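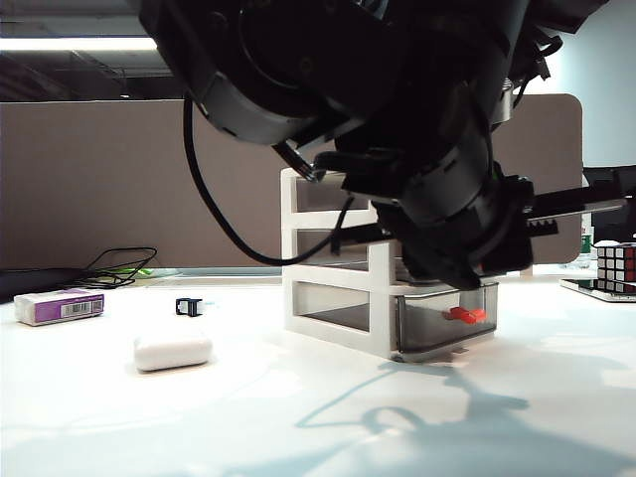
Does Flolov sell furniture?
No. We sell small storage for people who already have furniture and have filled it. If it fits on a tabletop and holds the stuff you were going to put in a shoebox, we probably carry it. The little white plastic unit with three levels is the size most people should start with, whatever they tell themselves about their button collection.

How much do the drawers hold?
Less than you own. The Araya takes 292 paper clips boxes' worth of nothing, so we stopped measuring that way and now list the weight limit instead: 700 grams per drawer. Coins get there faster than you'd think.

Can I stack them?
The Araya, yes, two high. The Darka, no. People do it anyway and then write to us about the Darka.

What's the difference between the Araya and the Darka?
The Darka is wider at 290 mm and has deeper drawers. It also costs more and comes in gray, a color we were very excited about in October.

My drawer sticks. Is it broken?
Take it out and look behind it. There is usually a receipt back there. If there's no receipt, check that the drawer is in the right slot, then rub a bit of candle wax on the runners. Still stuck? Send us a note with your order number and we'll mail a new drawer.

Do you sell labels?
Toteck makes the ones we carry. They peel off cleanly for about a year. After that you and the label are in it together.

Can it go in the dishwasher?
Drawers on the top rack, fine. The outer part, no. Warm water and dish soap will do it.

How do returns work?
You have 30 days. Please empty the drawers first. We have a box of other people's batteries, foreign change and one very nice earring, and we'd like it to stop growing.

Do you ship to PO boxes?
Araya yes, Darka no. It doesn't fit, and the post office has told us so in writing.

Prices and shipping rules last updated Jul 1, 2019.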